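Small nonstick saucepan: is the coating finished, and does the lid have to match?

Posted in Kitchen & Cookware, October 12, 2021

Lies Wuyts
Hello all, I hope this is the right section. I have a small saucepan from Irex that I use nearly every morning for oatmeal and most evenings for rice, and I have had it for three years now. Lately the rice has started to catch on the bottom, and I end up soaking the pan overnight, when it used to wipe clean with a sponge. I can't see any scratches, just a dull patch in the middle. Is the coating worn out, or is there something I should be doing?

While I'm at it, I lost the lid in a move last November and have been using a dinner plate, which rattles like mad and lets the milk boil over. Can I buy any glass lid, or does it have to come from the same maker? The pan measures 7 inches across if I lay a ruler over it, but the lids in the store are all sold by some other measurement, I think. Thank you for any help, I'm rather fond of this little pan and would love to keep it going!

Pimholm
Hi Lies, and welcome! A dull patch with no scratches very often turns out to be baked-on starch or oil and the coating underneath is fine. Put in a few tablespoons of baking soda, fill it halfway with water, let it simmer gently (don't walk away, it foams up), then pour it out once it has cooled and go over it with a soft sponge. Mine needed two rounds of that before rice stopped sticking. If you see flakes or bare metal at any point, I'd stop cooking in it and buy a new one.

After that, keep the heat at medium or lower, and no cooking spray. The spray is what ruined my first one, it leaves a gummy film that no dish soap will touch. A teaspoon of ordinary oil or butter does the job.

I have a blue-handled one of the same general sort, so here are my pan and lid together:

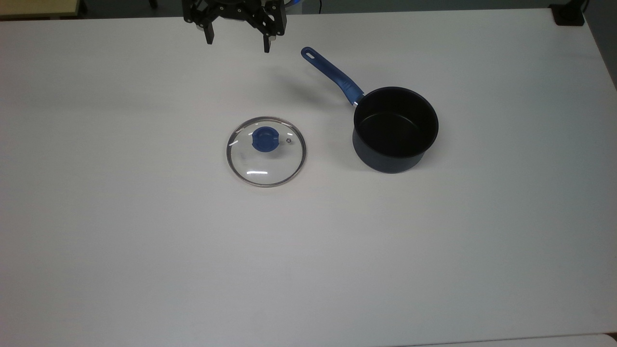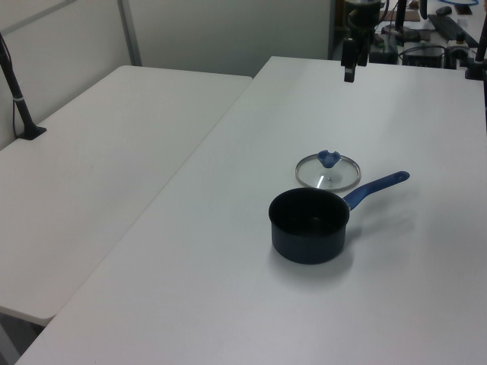
Lids go by the inside of the rim, so when you measure, start at the inner edge and go straight across the widest part to the inner edge opposite. Do it twice in different directions in case the pan has been dropped and gone a bit oval (mine had, the one before this). You don't need the same maker at all. What I would look for is a vent, like the tiny metal-edged hole in the glass of mine, so the steam has somewhere to go, and a plastic knob big enough to grab with a pot holder on. Clear glass is worth having for rice as well, you can check on it and leave the lid where it is. If you can, take the pan along to the store and just try them on. People do look at you, but I've done it and came home with the right one.

Oh, and for milk, even a good lid won't save you at a full boil. Leave it tilted, or off.

drivex13
just get a new pan, three years is a good run for nonstick if you use it every day. mine never make it that far

Agbenyega
I agree with most of what Pimholm wrote, with one small addition from someone who has cooked a great deal of rice over the years! Rinse it first, until the water runs nearly clear, and when it's done turn off the heat and leave it covered for 7 minutes before you touch it. The bottom layer loosens by itself as it steams. I used to scrape mine straight out of the pot, and half of it stayed behind no matter how new the pan was.

And please don't stack anything inside it in the cupboard without a dish towel in between. I did in a good pan that way with a cheese grater.

Lies Wuyts
Thank you both so much (and you too, Drivex, though I'm not giving up yet). I did one round with the baking soda this afternoon and the patch is already a good deal smaller. Will do the second tomorrow and measure the inside of the rim properly before I go lid shopping.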